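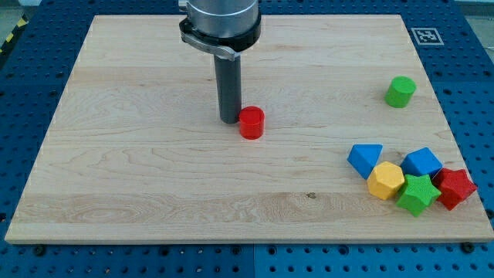
Bench check before tidying trials, Stistov workshop
Checked by: Snædís Hedegaard
Date: June 22, 2022

1. Board level and bolted down
OK. Bolts at the front edge tightened. The small dark spot in the wood has no effect on the tool and can stay.

2. Clamp ring and latch lever
OK. Lever closed by hand, no play in the shaft.

3. Tool tip clearance
Passed, with a comment. The tip stops just above the board, close to the red cylinder. Do not lower it further until the height has been set again.

4. Blocks
Red and green cylinders stand apart. The others, stars included, are bunched together at the lower right. Ketill Hviid asks that they stay bunched. A kitchen drawer or a parts bin is never laid out neatly, and spaced blocks tell us little about either.

5. Marker on table
Flat and clean.

6. Hazard tape
In place. Renew where worn.

7. Speed limit
Set to 52 mm per second. Leave it there for the first 20 runs.

8. Ready for household or shop-floor chores?
No. Pushing one block on a flat board is fair practice for clearing a worktop, but sorting mixed items still needs a person. Look at this again after run 325.

Open: spare latch on order from Ruterau.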